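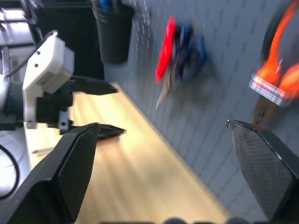

Endell for adult fiction: my review after one season of writing
Posted Dec 13, 2025

I write erotic stories for grown-up readers, mostly about couples who are married a long time, and I have published them on three different sites. In September I moved everything to Endell, which is a writing desk and a story library in the same place. I paid for it with my own money. I want to describe how it is to work with it, for other authors who think about the same step.

The editor is the best part. It is plain and fast, and it saves after every paragraph. On Boltport, where I was before, I lost the second half of a long chapter two times, and the support answered me with a link to the help page. On Endell I have not lost one line. You can keep notes beside the text, so I always know what color of eyes my heroine has and in which chapter she finally tells her husband what she wants.

The tags are also well made. The author must mark the content before publishing, and the reader sees these marks before the first sentence. There is a tag for consent themes, one for power play, one for humiliation, and so on. Some authors complain that this spoils the surprise. I do not agree with them. A reader of this kind of fiction wants to choose the mood, and when she chooses well she stays until the end and leaves a kinder comment.

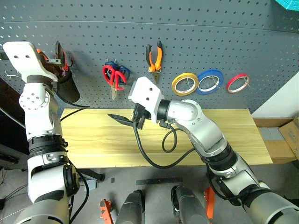
Two robotic arms at a light wooden tabletop with dark gray pegboard behind.

Now the weaker side. The search puts new stories first and there is no way to change it. My longest serial, "The Vasilakis Summer," has 20 chapters, and when I publish a new one it stands on the front page for one evening and then it sinks. The counter shows 1,583 readers for the first chapter and 1,445 for the second, so the people who find it do continue. The problem is only to be found.

The grammar checker is shy. It underlines quite normal words for parts of the body and offers "inappropriate language" as the reason, on a site that is made for adults! You can turn this off, but the setting is hidden under Account and not under Editor, and I needed a week to discover it. As English is my second language I like to have a checker, so I keep it on for the first draft and close my eyes to the red lines.

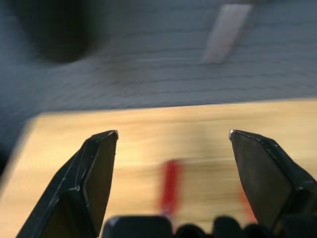 About the money: the yearly plan costs 70 dollars. The free plan allows only short stories and puts a banner at the foot of each page. Tips from readers come without delay, but they are small -- please do not plan your rent with them. I also tried Dronach, which is cheaper, but the age check there is only one button and I was not comfortable with that. Endell asks for a real verification, and it did not take me long.

For a person who writes one story in a year, the free plan is enough. For serials I would pay again, and I have already renewed. I still hope they repair the search.

Four stars of five.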